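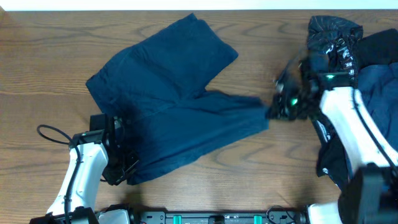
Laundry and Linens

Re: [McIntyre-House] Folding table and the clothing drive
9 October 2025

Replying to the note from last week, quoted at the bottom.

The folding table stays where it is, with the long side facing the white wall. I looked at moving it under the window and the dryer doors would not open all the way. The wood finish is holding up. Please keep wet things off it anyway and use the rack in the hall for anything that still needs to dry.

On the folding itself, the cotton pants and shorts are what slow everyone down. The navy ones are soft and they bunch up at the bottom if you drop them on the table and start from wherever they land. What works for me is to take hold at both ends and pull the fabric taut before making any fold. Then lay one leg over the other, smooth from the waist down, and fold in half. Shorts get one fold, long pants get two. If the creases are still there after pulling, leave them. We are not ironing for the drive.

A few of you asked about sizes. Sort by the tag at the back of the waist. If the tag is gone, measure across the waistband and write the number on masking tape. Stick the tape to the outside of the stack and keep it off the cloth, as the glue leaves a mark on dark colors.

Stacks go in the Civeck bins on the lower shelf. We have 75 bins, and I would like to get through November without buying more. Pants and shorts can share a bin if there is a sheet of paper between them. Do not put sweaters in with them. Full bins go to room 202.

The Nalteo detergent is finished. I opened the other box, and it uses a smaller scoop, so check the line on the side before you pour.

I have no answer yet on the torn items. For now put them in the paper bag by the door.

List owner, McIntyre-House

> I did two loads of dark cottons last night and left them on the
> folding table because I was not sure how they are supposed to be
> done. Half the stack already in the bin is folded in thirds and
> the other half is rolled. Is there one way we should be doing it?
> Also, could the table be moved under the window? The light is
> better there and it is hard to tell navy from black where it is
> now, at least in the evening.
>
> The detergent box is nearly empty too.

For navy and black, hold the piece next to a black sock. There is one pinned to the corkboard.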